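손에 쥐는 그리퍼 만들기 타래
글쓴이: 주나타 공방일지 | 2023년 11월 13일

드디어 손가락 두 개가 제대로 벌어집니다!! 6월에 시작해놓고 한참 방치했던 손잡이형 그리퍼요. 그동안 조각조각 올렸던 이야기를 한 타래로 모아볼게요. 좀 깁니다.

처음 보시는 분들을 위해. 로봇팔 끝에 다는 그 집게를 사람이 손에 들고 쓰는 버전이에요. 방아쇠를 당기면 손가락이 닫히고 놓으면 벌어져요. 카메라가 같이 달려 있어서 제가 컵을 집으면 그 동작이 집게 시점 영상으로 그대로 남습니다. 나중에 이걸로 작은 로봇팔을 가르쳐보는 게 목표예요.

프로젝트 이름은 메러디스(Meredith)입니다. 별 뜻은 없고 폴더 만들 때 떠오른 이름인데 이제 와서 바꾸기엔 파일이 너무 많아요ㅋㅋ

작업은 공유 공방 골스테드에서 하고 있어요. 집에서는 3D 프린터를 밤새 돌릴 수가 없어서(벽이 얇아요...) 출력은 공방에서, 배선이랑 코드는 집에서 합니다. 그래서 가방에 늘 육각렌치가 굴러다녀요.

손가락은 지금이 4번째 버전이에요. 1번은 너무 얇아서 휘었고, 2번은 단단한데 끝이 뭉툭해서 동전을 못 집었고, 3번은 모양은 마음에 들었는데 나사 구멍이 벽에 너무 붙어서 조이다가 쩍 갈라졌습니다. 그 소리 아직도 기억나요.

그래서 이번엔 뒤쪽을 확 두껍게 하고 끝으로 갈수록 뾰족해지게 다시 그렸어요. 옆에서 보면 쐐기 모양! 색은 거의 검정에 가까운 진한 초록인데, 무광이라 조명 아래서 번쩍거리지 않는 게 진짜 좋아요. 영상에서 반사광이 튀면 나중에 골치 아프거든요.
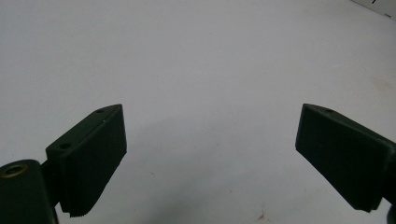
메러디스 4번 손가락, 활짝 벌린 상태. 집게에 달린 카메라 시점.

양쪽이 거울처럼 마주 보는 각도가 나온 게 제일 뿌듯합니다. 3번 버전 때는 한쪽이 미묘하게 먼저 나가서 물건을 잡을 때마다 옆으로 밀어버렸어요. 링크 길이를 고치고 구멍을 다시 뚫고, 그래도 안 맞아서 한쪽 부품을 통째로 새로 뽑았습니다.

구멍 얘기가 나와서 말인데, 손가락 윗면에 구멍이 앞뒤로 있어요. 뒤쪽에 큰 거, 끝 가까이에 작은 거. 큰 쪽은 조립할 때 드라이버가 들어가야 해서 넉넉하게 팠고, 작은 쪽은 나중에 고무 패드를 고정해볼까 하고 미리 내둔 거예요. 패드는 아직 고민 중입니다. 추천 받아요!

그리고 황동색 링! 뒤쪽 팔 위에 박혀 있는 저거요. 온통 어두운 부품들 사이에서 혼자 누런 금빛이라 괜히 비싸 보여요. 이거 하나 바꿨더니 움직이는 느낌이 확 달라졌습니다. 전에는 뻑뻑하다가 툭, 뻑뻑하다가 툭이었는데 이제는 스르륵 벌어져요. 공방에서 혼자 계속 벌렸다 오므렸다 하고 있었네요.

아래쪽 끝에 자잘한 톱니 같은 게 있는 건 눈치채셨나요? 천이나 비닐처럼 얇은 걸 긁어 올릴 때 써보려고 넣은 디테일이에요. 출력할 때 이 부분이 제일 말썽이라 노즐 청소를 몇 번이나 했는지 모릅니다. 효과가 있을지는 저도 아직 몰라요. 양말로 시험해볼 겁니다.

소프트웨어 쪽은 바방스(Vavance)라고 이름 붙인 작은 스크립트 묶음으로 굴리고 있어요. 녹화 시작과 정지, 파일 이름 붙이기, 벌어진 정도 기록하기. 지금은 딱 그만큼만 합니다. 지난주까지는 녹화가 12분을 넘기면 멈춰버리는 버그가 있었는데, 범인은 꽉 찬 임시 폴더였어요. 며칠을 헤맸는데 고치는 건 한 줄...

부품 정리도 한 번 했습니다. 볼트를 길이별로 나눠 담았더니 조립 시간이 약 6분 줄었어요. 별거 아닌 것 같죠? 하루에 여러 번 뜯었다 붙였다 하는 사람한테는 엄청난 차이예요. 여러분 볼트는 꼭 나눠 담으세요.

혹시 비슷한 거 만드시는 분들께 하나만. 손가락 모양부터 파고들지 말고 손잡이를 먼저 잡아보세요. 저는 손가락만 내내 붙들고 있다가 막상 들어보니 손목이 꺾이는 각도라 손잡이를 처음부터 다시 그렸습니다. 골판지로라도 대충 만들어서 들고 돌아다녀 보면 금방 감이 와요.

다음 할 일은 고무 패드 붙여보기, 케이블이 손목에 걸리는 문제 고치기, 그리고 양말 시험. 케이블은 손잡이 안쪽으로 숨기고 싶은데 공간이 정말 빠듯해서 도면을 노려보는 중이에요.

도면은 조금만 더 다듬고 올릴게요. 지금 파일은 이름이 "진짜최종_수정2" 이런 식이라 부끄러워서 못 올립니다. 패드 재료 아시는 분은 답글 부탁드려요, 실리콘이 나을지 우레탄이 나을지 정말 궁금해요!

최근 타래
메러디스 3번 손가락이 갈라진 날
골판지로 손잡이 모양 잡아보기
바방스 녹화 멈춤 버그 추적기
골스테드 공방 프린터 노즐 청소 순서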